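Notes to go with the gripper comparison folder. I started this as a text file for myself in June and then Shabani Muriithi asked for a copy, so now it's a README and I have to be polite in it.

## What I was comparing

Two hand-held grippers, both used at home on ordinary stuff:

- **Statier**, the older one, parallel jaws, heavier than it looks
- **Furkent**, the newer one, with a linkage that I have taken apart more often than I'd like

I ran 40 grabs per object with each of them, same objects, same person holding the thing (me, getting slower toward dinner time). The whole set comes to almost 4000 grabs if you count the warmups, and I do keep the warmups because that's where most of the funny drops are. They're flagged, so filter them out if you only want clean numbers.

## Soft things are the hard part

Boxes are easy! Either gripper will pick up a box until your wrist gives out. What I really wanted to know was how they do with packaging that has no shape of its own: mesh bags, foam fruit nets, crumpled plastic bags, snack wrappers. You squeeze a mesh bag and it bunches up, and then there's a long tail hanging off it that wants to catch on whatever you pass over next.

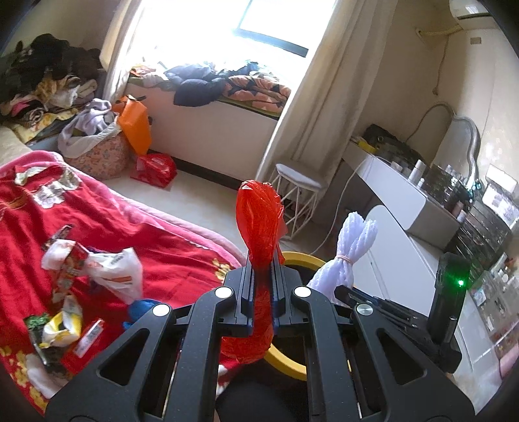
I ended up scoring soft objects on two things, whether the grab held and whether the tail dragged anything along with it. The second one gets its own column (`drag`), and please look at it before you decide a gripper is good, because a hold with three other items trailing behind it still goes down as a success in `held`. I went back and forth on that for a week. Shabani thinks it should be a fail. We left it as two columns.

## Files

| File | What's in it |
|---|---|
| `grabs.csv` | one row per grab |
| `objects.csv` | object names and my soft/stiff label |
| `notes.md` | my rambling, by session |
| `clips/` | short videos, named by row number |

`session` runs from 1 to 7. Session 4 has a gap in the middle where I'd changed the jaw pads and forgot to write down when, so those rows have `pads = unknown`. Sorry about that one.

## Controller stuff

I logged everything through the Gallardo board. I tried Galotex first and liked the menus better, but it kept dropping the jaw position when I closed fast, and fast closes are half of what I do. If you've got that working, send me your settings, seriously.

## Things to know before you use it

- The soft/stiff label is my opinion. A half-open snack box went back and forth and finally landed in stiff.
- Light changes a lot between clips. I didn't close curtains.
- `force` is whatever the board reported, no calibration. Fine for comparing grabs inside one session, I wouldn't compare across sessions.
- Same hand the whole time, right one.

## Still to do

- redo the foam nets with the Statier, fresh pads
- fix the row numbers on the last batch of clips
- ask Shabani for the left-handed runs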